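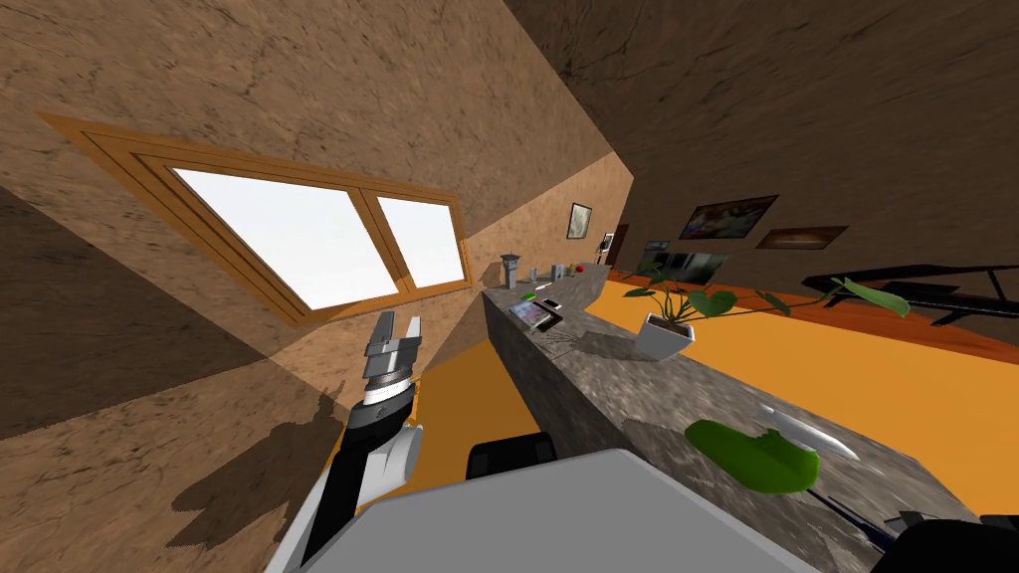 12th November. Wage panel, second pass. Anjani Nair and I started by rerunning the Jerville payroll returns from scratch, because the growth rate I wrote down last time would not come back no matter how nicely I asked. My first theory was that I had mistyped it. My second theory, which I liked better, was that someone else had. Anjani made me try the old test on the basket file: a rendered kitchen counter has an apple-looking thing on it, or something close to one, and you still don't get to enter it under fruit until somebody has checked the code. Same with "allowances." It looks like pay, it sits next to pay, and in 16 of the Jerville returns it is mileage.

So, mileage out. Growth in hourly base pay drops a bit and the line gets smoother. I resent how much better it looks.

Sample as it stands: 2,388 matched jobs, meaning the same job at the same employer in both periods. We match on job, never on person, so a new hire on a lower rate pulls the job down and a long-server retiring does the same. Auður Briem thinks this is fine for an index and useless for telling anyone whether they got a raise. She is right on both counts and said so twice.

Bonuses. Still excluded from the main series. I ran the version with them in, just to look. It resembles a heart monitor. Holst pays its whole bonus in April and spends the rest of the year pretending bonuses don't exist, so any quarter with April in it goes up a cliff and the next one comes down the other side. Saved as a separate file with "do not use" in the name, which in my experience is how a file gets used.

Weights. Left at last year's. Tried updating them and warehouse jobs swallowed everything, mostly thanks to Brirent, who moved their agency workers onto the books between the two returns. Same people, same shelves, new payslip. That isn't wage growth, and it isn't hiring either, though their cover letter calls it both. Put Brirent on hold until they send the old agency rates. Anjani has written to them. I wrote to them before that, and I believe my letter is resting comfortably.

Vidon: six job lines with hours missing. The return gives annual salary and leaves us to guess the week. If I assume 40 hours they had a good year, and if I assume 37.5 in the first period and 40 in the second they had a pay cut. Both are consistent with what they sent. Not guessing. Lines dropped, note added to the method sheet so we remember it was on purpose.

Rounding, again. The spreadsheet rounds the hourly rate to cents before taking the change, and the script takes the change first. On low-paid jobs this matters more than you'd hope. Nearly all of the gap between Auður's number and mine was this, and we had each spent a morning quietly assuming the other was careless. Agreed: round at the end, once, in the table. Script changed. Spreadsheet locked, password known to Auður, who will not tell me, and that's fair.

Public versus private split: runs now, but the public side is thin. One settlement covers most of it, so the whole sector moves on the day the ink dries and then lies flat. I'd like to show it as a step. Anjani would like to show it as a four-quarter average. Chart drafted both ways and left on the shared drive for the two of them to argue over.

Checked five returns by hand against the payslips we have on file. Four matched. The fifth had the old rate in both columns, a mistake I'd have caught sooner if I hadn't been so pleased to find a firm with no errors in it.

To do:
Chase Brirent for agency rates (Anjani).
Ask Vidon for contracted hours, both periods (me, politely).
Recode allowances in the remaining returns and log each change.
Rerun with mileage out and rounding fixed – same seed, same weights, nothing clever.
Find out who named the output column "real_wage" when nothing in it has been adjusted for prices. The log says me. Rename it before Auður reads the log.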